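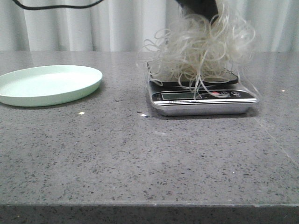

Should the robot be taught by hand guiding or by remote control when the item is soft and tangled?

Remote control, in most cases. Hand guiding puts your arms between the side camera and the work, and the recorded joint forces include your own push.

Filed under: Demonstration & Teaching > Food handling

The task is moving a bundle of dry noodles between a plate and a kitchen scale. Teach it as 2 separate skills, one for each direction. The settings are for a Tikkanen arm with the Kellov hand controller, but the method carries over to other pairs.

1. Set the side camera low enough to see the plate rim and the scale platform together. Lock it. If it moves, discard the session.

2. Record the start and end states with the arm withdrawn. For the scale-to-plate skill, the end state is a bare platform and the whole bundle on the plate. Strands hanging over the rim are acceptable – strands bridging to the scale are not. 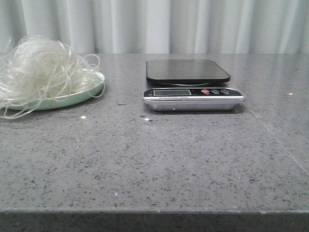 3. Set controller scaling to 50 per cent. Full scaling makes the descent too fast, and dry strands snap when the fingers close on them at speed.

4. Approach from straight above. Close slowly near the top of the bundle, pause, then lift. Keep the pause in the recording; it gives the model a clear boundary between grasp and lift.

5. Lift until the lowest trailing strand clears the surface before moving sideways. Watch the strands, as the gripper height alone will mislead you.

6. Lower, open, wait, and withdraw vertically. A sideways exit drags the bundle.

7. Label each run before starting the next. Keep runs with a failed first grasp and a clean recovery, but tag them separately.

The Usness set holds 1,481 runs recorded this way. Golshifteh Zamani reviewed the tags and removed any run in which the operator changed grip height during the close.

Last updated: November

Related guides
Controller scaling on the Kellov
Fixing a side camera to a stone worktop
Replaying demonstrations on the Jiscombe bench
Tagging failed grasps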